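Comalow Community Help
Electrical and Workshop

Three lamps on the control cabinet always lit, and all labels in Chinese - what do they mean and how to relabel?
Posted by Špela Živković, 11/3/19
Viewed 1159 times

Hello everybody. I am responsible for a small training room in Arkodbridge where adults learn basic maintenance. I am not an electrician myself. I teach the part about reading documents and writing reports, and I received the care of the room when my colleague moved to another school. With the room I received one gray control cabinet with two doors, bought from Grindmont. The cabinet works. The drawings which belong to it are missing, and I have written to the seller two times without an answer.

My problem is with the small white plates under the lamps and buttons. The characters on them are Chinese and very small. My students ask what each lamp is for, and I don't want to give them an answer which I have only guessed. I tried to translate the plates with my phone, but the letters are so tiny that I get a different result every time. Once it told me "power source guidance" and another time "electric original finger", so I stopped.

What I would like to understand first is the left door. It has three lamps in a row on the top: yellow, green and red. When the cabinet is switched on, all three are lit together. My students immediately said that this is like a traffic light, and that red means there is a fault. But if red is a fault and green is OK, why are both lit? There is also one small round lamp alone, beside the square meter, and under these the two connectors, one yellow and one red, and then a switch with a white handle.

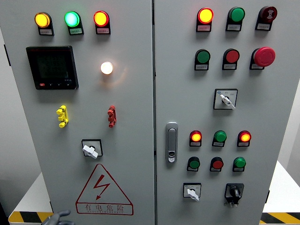
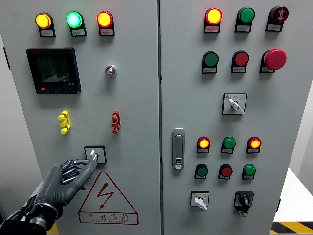
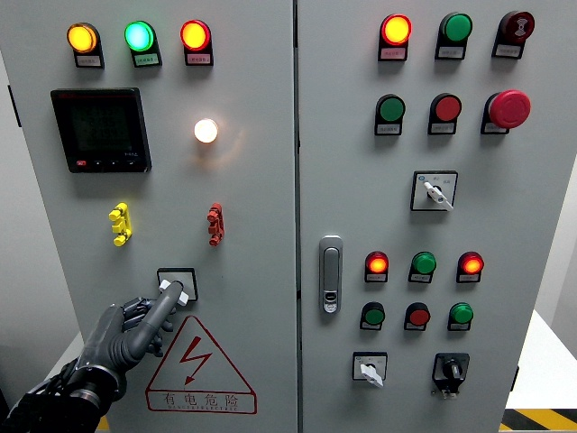
The electrician who comes to us for the yearly inspection looked at it in August and wrote that the cabinet is in order, but he did not have time for my questions and the next visit is far away. So my questions are these.

First, is it normal that the yellow, green and red lamps are lit at the same time, or do I have a fault which I should report?

Second, how do I find out what the switch with the white handle does? I have read one text on the internet where such a switch selects which voltage is shown by the meter, and another text where it selects between manual and automatic. Both texts sounded very sure.

Third, I would like to put English labels. Is it better to remove the Chinese plates or to put a new label beside them? The head of our school prefers that everything looks clean and wants the old ones removed. I have a budget of 100 dollars for this, and it must be enough also for the right door, where the buttons are much closer to each other.

Fourth, the warning sign with the lightning bolt. My phone had no trouble with the big red characters, they mean that there is electricity and danger. The English under them is so small that my students don't notice it. Must I add a bigger one in English?

Thank you for your patience. If some words are not correct, please tell me, I am still learning the technical vocabulary.

Špela Živković

3 answers

Gorazd Dimitriou
Member with 1858 points

Dear Špela, your vocabulary is fine. I worked for many years with cabinets of this type, first in assembly and later in service, so I will try to go through your questions in order.

The three lamps. Tell your students that it is not a traffic light. Yellow, green and red in a row is the usual marking of the three phases in China. Yellow is for phase L1 (in older drawings it is A or U), green is for L2 (B or V), and red is for L3 (C or W). Each lamp is normally connected to its own phase, and it is lit when voltage is present on this phase. So when you have all three, your supply is very probably complete. The situation you should report is when one of them is dark while the other two are lit. Then either the lamp is dead, or its small fuse is gone, or a phase is missing, and a missing phase is bad for motors. I write "very probably" on purpose - lamps on a cabinet for training can be connected in any way that the builder wanted, and only the wiring tells the truth.

Also please teach them that a dark lamp does not prove that there is no voltage. Before anybody puts fingers inside, the voltage must be measured with a proper tester, and by a qualified person. I have seen a colleague trust a dark lamp and he was lucky.

The red and green lamps on the right door have possibly a completely different meaning from the ones on the left. On the operating side of a cabinet a colored lamp usually shows a state, for example running, stopped or fault. Do not copy the same label from one door to the other only because the color is the same. I made this mistake in my first year and I had to remake the whole set.

The meter. If the plates are difficult, the meter can help you. There should be a type number on it, at the front or on the side which is behind the door. In your second picture I can read T-61A on it. Please check if this is the type number or only a tag which the builder of the cabinet gave to it. If it is a tag, then the same code should appear in the drawings when you get them. The display of such a meter can be difficult to see from a standing position, also when it is on, so look at it straight and from close before you decide that it is dead.

The switch with the white handle. I don't want to guess and I ask you also not to guess. Both of the texts you found can be correct for different cabinets. A switch which selects the voltage for a meter was common with the old needle instruments, but a digital multifunction meter shows all phases without it, so for me this explanation is less likely. What you need is the position marks around the handle, and then the drawing. If the drawing does not come, ask your electrician to follow the wires from the back of the switch with the supply locked off. For him it is a short job. Write down the result and put a paper copy inside the door in a plastic pocket.

The same goes for the two connectors. Please do not plug anything into them until you know what is on the pins. The color could be a voltage, a phase or only what was in stock that day.

The labels. Do not remove the old plates! When you finally receive the drawings they will be in Chinese, and then somebody will have to compare the characters on the drawing with the characters on the door. If you removed them, you lost the connection between the two. Put the English label under the old plate, or beside it, where you have space. I use engraved plastic plates with adhesive on the back, white with black letters. Clean the steel with alcohol first and let it dry, and press every plate for half a minute. For the right door, where it is narrow, I would put only a short code on each device, like H4 or S7, and hang a list with the full text beside the cabinet. A label of two lines squeezed between two buttons will be unreadable for everybody.

For the reading of tiny characters: make one photo of each plate from very close, with the light from the side, and send the photos to a person who reads Chinese and has some technical background. A translation program has trouble with abbreviations. For your information, 电源指示 means "power indication", and I suspect that both of your funny results came from this.

The sign. I cannot tell you what your local rules demand, ask the person who makes the inspection. In my opinion the students must understand the sign without help, so I would add one in English at the height of the eyes, and leave the original where it is.

tinsnips_ray
Member with 222 points

Phase lights. All on = good. Leave them alone.

Any sign shop will cut you engraved tags. Bring the list typed, not handwritten, or you will get "EMERGENGY STOP" like we did. Should fit in your 100 if you don't go for brass.

Dumitrescu Workshop
Member with 91 points

I agree with most of what is written by Gorazd. One thing to add is the emergency stop. Make this label first and do not let it be a code from a list. It must be the full words, and students should be able to find it before they learn anything else about the door.

I don't fully agree about the adhesive plates. In our workshop they came off after one summer, because the sun comes through the window on that wall. If your cabinet stands in the sun, ask for plates with two small holes, but then an electrician must do the drilling, with the cabinet isolated, and the metal dust must not fall on the parts inside. If it stands in shadow, adhesive is good enough.

For the list beside the cabinet we use a table with four columns: code, original text, English text, and what happens when you use it. The last column we leave empty on purpose for the first lesson. The students fill it together with the teacher. Since you teach writing of reports, maybe this is useful for your group too.

Comment from Špela Živković

Thank you all very much. I didn't know about the colors of the phases and I have already corrected my notes for the next lesson. The cabinet stands on the north wall, so I will take the adhesive plates. I will keep the Chinese ones and I will show the head of school the paragraph about the drawings, I think he will accept it.

About T-61A, I looked at the side of the meter with a small mirror as far as I could without opening anything, but I could not find a type number there. I will ask the electrician to look from behind when the door is open. The switch I have marked with a piece of tape and the words "do not turn until confirmed".

Comment from Gorazd Dimitriou

Good. Put also the date and your name on the tape, otherwise in a year it will still be there and people will only remember that they are not allowed to turn it. When you have the drawing, write again in this thread and I will help you with the terms for the right door.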